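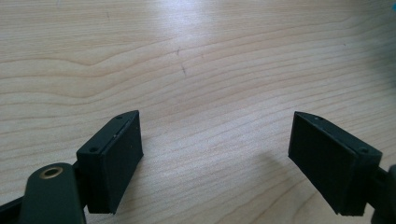
Storkbridge, Wed 4 June

Totby Tabletop Bags: data card

Totby Tabletop Bags is a set of short demonstrations for teaching a robot arm to handle thin plastic bags on a table. A person holds the gripper and does the task by hand, and the wrist camera records it. The arm is not used during collection. The release has 2,000 demonstrations, each stored as one folder.

Contents of a folder
video.mp4 — wrist camera, full length
pose.csv — gripper position and rotation over time
width.csv — opening between the fingertips
notes.txt — operator initials and anything odd

How a demonstration goes
Start with the fingers open over bare tabletop and hold still until the tone. Move to the bag, close on the plastic, carry out the task on the card, then open and back away. Operators were told not to steady the bag with the free hand. Some did anyway, and those folders have "hand" in the notes.

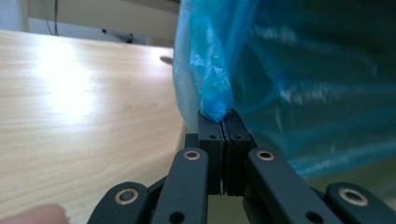

Grasps at the neck of the bag are the most common kind. Film bunches up between the pads, so the reading in width.csv does not drop to zero on a good grasp. Do not use a zero width as your test for "closed". Mostafa El Idrissi's loader uses the change in width over time, and we suggest starting from that.

Collection
Naima Filali and Latifa Tahiri recorded most of the set at Storkbridge. Yasmine Ramadan recorded the rest and wrote the task cards. A session was 50 demonstrations, after which the operator took a break and the gripper was calibrated again.

Known problems
Glare from the ceiling lights is strong on the pale table and moves with the wrist. We left it in.
Tracking drifts when a bag covers most of the view. Folders with a gap in pose.csv are listed in gaps.txt — about 70 of them.
Operator fingers show at the edge of the picture in many clips. Mask the bottom corners if this matters for your model.
The tone is missing from the audio in the first session.

Changes
0.2: fixed swapped columns in width.csv, added gaps.txt
0.1: first internal copy

Questions and bad folders go to Hatem Filali. Please include the folder number.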